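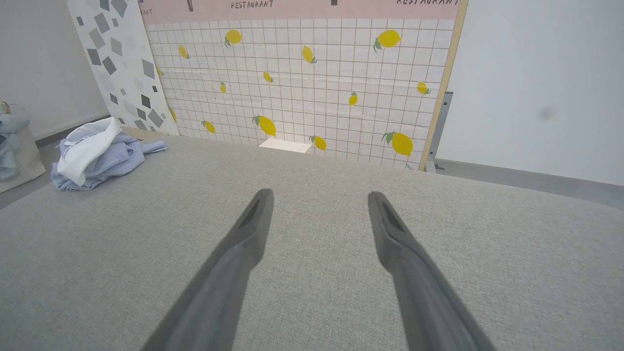

*Photo: Zane Mockus*

The tabletop is now covered in light gray fabric with a fine, linen-like weave. I cut it 6 cm over on each side, pressed it on the wrong side and pulled it flat from the center out. Staples go underneath, 3 cm apart – any wider and the weave starts to ripple near the corners.

The panel standing at the far edge is a print: small square white tiles, brownish-gray grout lines, lemons scattered over the grid in several sizes. I ordered it from Bilton in June for 37 euros. No gloss, because the gloss sample threw a glare at lamp height.

Grout lines make any tilt obvious, so level the panel against the table edge before fixing it. Mine took two attempts.

Elsa Haugland asked whether the fabric can be washed. It can, but the staples have to come out first. I vacuum it with the brush head and leave it at that.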